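Folding day, again

Since I moved to Hokham I have less space for clothes, and it changed how I do my laundry at home. Before, I had a big wardrobe and I hung everything. Now I have one chest with 4 drawers, so almost everything must be folded. I was never good at folding. My mother did it in the air, with the shirt under her chin, and I could never copy her.

In February I decided to learn it properly. I tried first on the bed, but a bed is too soft and too low, and after ten minutes my back was complaining. Then I tried on the kitchen table with nothing on it, and the cloth was sliding everywhere. What works for me is a table with a cover on it. I use a white one with small shapes in many colors, bought in the Trosus shop near the station when they were closing their upstairs floor. It looks like for a child's birthday, I know, but it makes me a little bit happy to work on it.

My way is simple. I throw one piece on the table and I don't try to fold it at once. First I open it with flat hands, from the middle to the outside. Then I look for one straight edge, usually the hem, and I put this edge parallel to the side of the table. After this the rest is easy — the sides go in, the bottom goes up, and one more time up if the drawer is low. For me the finding of the edge takes longer than all the folding.

Thin sport fabric is the most difficult. Cotton stays where you put it, but the thin one opens again when you turn your head. I fold it a bit smaller than the others and put it between two heavier things, so it has no choice. I also don't iron it. I did this once in my old apartment on Fothergill Street and I still remember the smell.

Bright colors I keep together in the second drawer. I started this only because it was pretty, but it is also practical in the morning, when I am looking for something to run in and it is still dark outside. The light in my bedroom is weak and I need to change it.

A full basket takes me 70 minutes, with tea. I am sure other people are faster. Next month I want to try the bed sheets, and the one with elastic corners scares me already. If you have a good method for it, please write me in the comments.
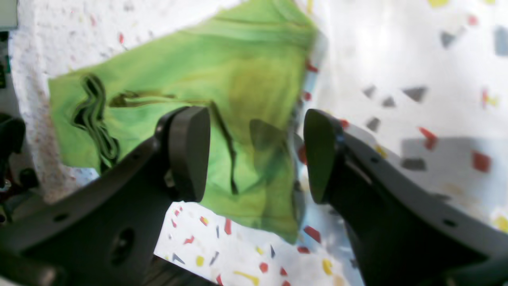
Bright green on the party tablecloth, still with all its creases.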